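Evening Playroom Assistants Wanted - Grarnilden Family Center

Part-time, two openings, starting in April
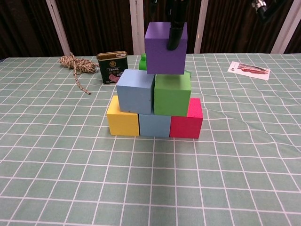 Do I need a teaching certificate to apply?
No certificate is required for this job, but you must have spent at least one school year working with children under eight, paid or unpaid.

Grarnilden Family Center runs a drop-in playroom for parents who take evening classes in the same building. Children are between three and seven years old. Most stay for one class period and some stay for two. We have 69 families signed up this term and need two more assistants to keep the room open four evenings a week.

What you will do
Sign children in and out at the front desk
Set out toys, paper and paints before the first class
Read aloud, help with snacks and join in games
Wipe down tables and put everything back on the shelves at closing
Write a short note for the parent if a child is hurt or upset

Hours and pay
Shifts run from 4:30 to 8:30 p.m. You would work three or four shifts a week. Pay is $18 an hour, including the paid training shifts. There is no work during school breaks - the whole building closes.

What we ask for
You must be 18 or older and able to pass a background check. A current first aid card is preferred. If yours has run out, we will pay for the class. Spanish or Swahili is useful at the desk.

You will report to Mercy Laizer, playroom supervisor. New assistants work their first four shifts next to Wafula Okoth, who has the late group.

How to apply
Send a resume and the names of two people we can call to Pendo Waweru at the front office, or drop them off in Room 114. A cover letter is optional. Please tell us which evenings you can't work. Interviews last half an hour and include a short visit to the playroom while children are there.

We answer every application, usually within two weeks.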